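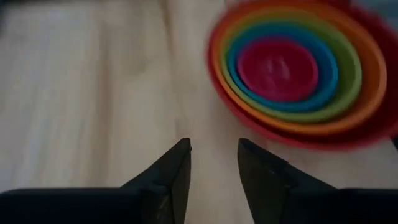

Marras — the new album "Pistivis" and the chart question
Music talk > New releases

tarn_pellow
Posted Wednesday, April 8, 2020
Good evening to all. I have listened to the new Marras album four times since it came out and I would like to know what other people think, also about the chart position, which I find strange.

For those who did not follow: Marras is a duo, they made two records before, both on the small label Gadum. "Pistivis" is the third and it entered the independent chart at number 30. The label wrote in the newsletter that it sold 3,043 copies in the first week, downloads and vinyl together. The second album sold fewer than this and reached number 19. So they sell more and they stand lower. Can somebody explain me this?

About the music. I think it is their best one. The first side is quiet, nearly all piano and voice, and the drums come only in the fourth song. I am not a native speaker and I do not catch every word, but the singing is so clear now that I need the lyric sheet much less than before. On the second album the voice was buried under the guitars and I was always guessing.

Forgive my mistakes, I write with the dictionary open.

ostler9
Your English is fine, don't worry.

Chart position depends on what everybody else sold that week. Number 19 in a quiet week can be fewer copies than number 30 in a busy one. Their second album came out in December, after all the big names had already put out their records for the Christmas shoppers. This one came out in a crowded week. I don't think there is more to it.

As for best album, no. Second one by a mile.

quillfeather
I agree with ostler9 on the chart and disagree on the album. The second has three great songs and then six that sound like the same rehearsal. "Pistivis" works from start to end. I put it on while cooking and did not skip once.

tarn_pellow
Thank you ostler9, I did not think about the other records of the week. I looked only at Marras. It is logical.

But then why does the label make such a big matter of the position? In the newsletter it is in the subject line. If the number says more about the others than about you, I would write only the copies.

ostler9
Labels put whatever looks good in the subject line. "Top 30" looks good.

bramblejack
Can I say something against the copies too? 3,043 includes the signed vinyl, which was limited to 300 and sold out before anybody had heard more than one song. People bought it because the second album was good. So if you want to be strict, the first week of the third album is a judgement on the second album. The second week is the one to watch.

I have the signed one and I like the record, before somebody calls me bitter.

quillfeather
That is true of every record by every band with fans, though. You can't take away the people who trusted them.

bramblejack
I'm not taking them away. I'm saying they are not reviews.

lowmeadow
Has anyone compared the vinyl with the download? On my copy the first song of side two has a hiss in the left channel which I don't hear in the files. I cleaned it twice. The shop says they will exchange it but the shop is closed for now and I must wait.

bramblejack
My copy has no hiss. Do you have the black or the green?

lowmeadow
Black.

bramblejack
Mine is the green, so that doesn't help you much. Sorry.

tarn_pellow
I have only the files, so I cannot help. I wanted the vinyl but the postage to my country costs nearly as much as the record, and the parcel takes weeks at this moment. I asked Gadum if they have a shop here which takes their records. They answered in one day, very politely, that they do not.

I want to return to the songs, if it is allowed. What do you think about the last one? It lasts eleven minutes and the final four are only the organ with the same two chords. The first time I looked at the player because I thought it was stuck. Now it is the part I wait for. My wife, on the contrary, leaves the room.

ostler9
With your wife on this one. Seven minutes of a very good song and four minutes of somebody leaning on the keys.

quillfeather
Oh I love the ending! It changes if you listen with headphones, there is a second organ which comes in very low and slightly out of tune with the first one, and they rub against each other. On speakers I never noticed it.

ostler9
I'll try with headphones. I promise nothing.

pennant_road
I come from the other direction, I never heard of Marras until a friend sent me the single last month. I like the single very much and the rest of the album not so much. It is the only fast song on it. I feel a little bit cheated, to be frank. Is there an older record with more songs like the single?

quillfeather
The first one, the one with no title. It is rougher and the recording is poor but it is nearly all fast. Start with track two.

ostler9
Second album, tracks one, four and seven. Don't listen to quillfeather, the first one sounds as if it was recorded inside a cupboard.

quillfeather
It sounds like two people who are enjoying themselves in a cupboard.

pennant_road
I will try both and report back.

cobbett_lane
A word about the chart, as I used to work behind the counter of a record shop when shops still sent in their figures. The small chart has always moved like this. Between number 15 and number 40 the gap could be very little, and one good Saturday with a band playing in a shop was enough to jump over ten others. I remember a folk record which we sold to practically one choir and it went into the chart because of them. So please don't build a theory on eleven places.

What I would look at is if it stays. Most of the records at this level go in on the first week and you don't see them again on the second. If Marras are still somewhere in the list after a month, I would call that a success, and I would say it even if they were at number 50.

tarn_pellow
This is very interesting to read, thank you. I always imagined the chart as something more exact, like a weighing machine.

Did the streaming change it? I listened four times (now six) and I do not know if I am counted somewhere.

cobbett_lane
I left before streaming was a big thing, so I would only be guessing.

bramblejack
For the independent chart I think they count only sales, but check before you repeat it. On the streaming side, the single is at roughly 3,000 plays on Cidix, the last time I looked. That is not much for a song that was on the radio.

pennant_road
I gave it perhaps forty of these plays myself.

ostler9
Cidix is tiny, you can't judge from it. Half of the people I know never heard the name. And their player stops every time I lock my telephone.

lowmeadow
Cidix pays the artists a bit better, or so they say, that is why I use it. The sound is also good. But I agree that the player is a disaster.

bramblejack
"Or so they say" is doing a lot of work there.

lowmeadow
Yes, I wrote it on purpose.

tarn_pellow
I read again what I wrote at the beginning and I see I called it their best album after four listenings, which was maybe fast. After six I still think it, but I must admit that the third song is weak. The words repeat too much and the trumpet comes from nowhere and goes back there. If they removed it, the first side would be perfect for me.

quillfeather
Noooo, the trumpet is the best moment on side one. Leave the trumpet alone.

cobbett_lane
Agree about the trumpet (that it should go).

ostler9
Right, I did it with headphones, last song, lights off, all eleven minutes. I do hear the second organ. It is a nice detail and I understand why people like it. I still think it is two minutes too long — so you have won two minutes from me, quillfeather, and I keep the other two.

quillfeather
I accept!

pennant_road
Reporting back as promised. First album: track two is wonderful, I played it five times in a row, and yes it sounds like a cupboard. Second album: I liked one and four, seven did nothing for me. I then went back to the new one, and the fourth song, where the drums come in, is better than I thought. The quiet ones I still find slow. Maybe in the autumn.

ostler9
Seven did nothing for you?? Try it again on a train.

pennant_road
I'm not on any trains for the moment, as you can imagine.

lowmeadow
Small update on the hiss. I wrote to Gadum directly and they answered that they had two other messages about the black pressing, same song, same channel. They are asking the pressing plant. If you have a black copy, please listen to the beginning of side two and write to them if you hear it, so they know how many there are.

tarn_pellow
I hope they change it for you, lowmeadow. I will look at the chart on Friday for the second week and put the position in the thread. And I will count it with all the cautions I learned from you, I will not make theories on a few places.

bramblejack
My guess is out of the top 50.

quillfeather
38.

cobbett_lane
44, and I would be happy with it.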